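Osholm Community Kitchen and Meeting House
Progress report to the Donnelly Fund

Dear friends at Donnelly,

It has been a full and happy half year in Osholm, and I hope you will forgive me if this runs a bit longer than the form suggests. When we last wrote, the old dining hall still had its leaking roof and we were cooking soup on two borrowed burners. The roof is finished now -- the last flashing went on just before the heavy rains -- and the Thursday suppers have moved back indoors, where people can hear each other talk.

We served 582 suppers in the period, which is more than we planned for, and the groceries line shows it. Liam Inskip has gone through the figures with me and we believe the overspend can be covered from the heating line, as the new windows have made the hall a good deal easier to keep warm.
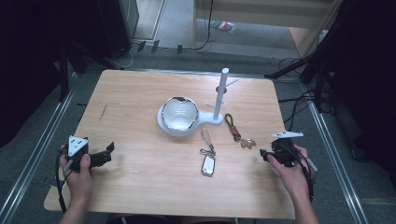
Report no. 6

The furnishing money has been spent slowly and, I think, with care. We bought tables in light wood with rounded corners, plain bowls, and a few odds and ends for the serving side. Chairs are still a sore point. The 40 we ordered from Siltau came with the wrong feet for our floor, and they have kindly agreed to exchange them in October at no cost to us.

The cooking course, which we call Risturora (a name the first group made up and would not let go of!), has had its first full run. There were 10 places and every one was taken. People learned stocks, flatbreads, and how to stretch a chicken over several meals, and on the last evening they cooked for their families. Two of them have since asked to help teach the next group, and we would love to pay them a small fee if you are willing to let us move money for it.
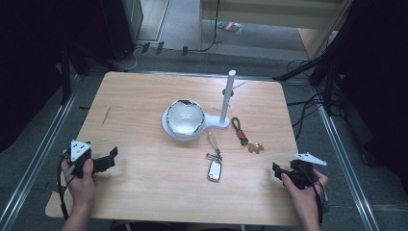

Report and photos by Ursina Koller

What has gone less well is the garden. We lost most of the beans to slugs, and the water barrel split along a seam. We would like to try again with raised beds, and a separate request for the lumber is coming to you by mail.

The bus is the other worry. The evening service to the outer farms was cut over the summer, so several of our older guests now depend on lifts from neighbors. We have written to the county and are waiting for an answer.

Do come and eat with us when you can. Any Thursday will do, and supper is on the table by six.

With warm thanks from all of us,
Ursina
29 September 2018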